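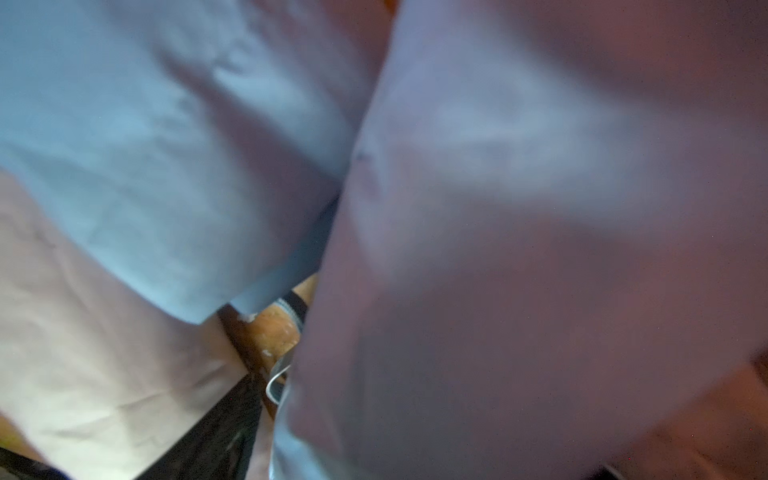 Blue and lavender fabric, close up.

Clandstead Plant-Based Outreach Group
Minutes, August meeting

Start 6:40 pm, back room at Kobori. Chair Bronwyn Nepia. Notes Surachet Wongsuwan. 18 present, apologies read out, not repeated here.

Last minutes
Agreed. One fix - the leaflet total should read 249, not 294. Surachet to correct the web copy.

Bus shelter posters
Council ad office wrote back. They will take the dairy-free breakfast poster but not the one with the calf, too upsetting for a shelter by a school. Long talk. Bronwyn would keep the calf and ask for a different shelter. Others happy to just run the breakfast one and get on with it. Vote: breakfast poster goes up now, Bronwyn writes again about the calf for the station end of town. Two against. Wording on the breakfast one still says "try it for a week". Someone wanted a month. Left as is, the file has already gone to the printer.

School lunches
Letter sent to the district asking for one meat-free main every day. Reply came from the catering manager, polite, says they already offer a cheese option. Point made that cheese is not what we asked for. Second letter to go, shorter, with the bean chili and lentil pasta recipes attached and portion costs filled in. Parents in the group asked to sign it as parents, seperately from the group. Hold it until classes are back or it will sit in a tray.

Saturday stall
Outside the library, 10 to 2. Permit is in. Food samples need the allergen cards this time, last time we had the nuts one only. Menu: three things, no more - chickpea sandwich, oat milk iced coffee, the lemon bars. No frying on site, permit says so. Need two more people for the 12 to 2 slot. Sheet went round, one name so far.
Question about what to do when people want to argue about protein. Bronwyn: give them a sandwich, give them the leaflet, don't get stuck for 20 minutes while a line builds up. General agreement. Someone asked for a short crib sheet anyway. Surachet will draft, one side of paper.

Wistov diner
Owner is willing to try a vegan special on weeknights if we help spread the word. Wants to see people actually order it. Suggested we go as a group the first night and then in ones and twos after, so it isn't only us on one night and then nothing. Concern raised re the shared grill. Owner says separate pan. Fine for most, not for all. We'll list it on the web page with a note about the grill so people can decide.

Bronirik newsletter
Next issue short of copy. Needs a recipe, a write up of the stall and something on the bus posters. Please send as plain text, the last lot came in five different formats and took all evening to sort out. Letters page stays. No more unsigned letters.

AOB
Cooler box still missing its lid. Check garages.
Request to start at 7 instead of 6:30, as half the room comes in late anyway. Try it next time.
Somone left a blue umbrella at the July meeting, Kobori have it behind the counter.

Actions
Bronwyn - calf poster letter, call the diner owner
Surachet - web copy fix, crib sheet, allergen cards
All - stall slot 12 to 2, newsletter copy

Closed 8:15 pm. Next meeting same room, 7 pm.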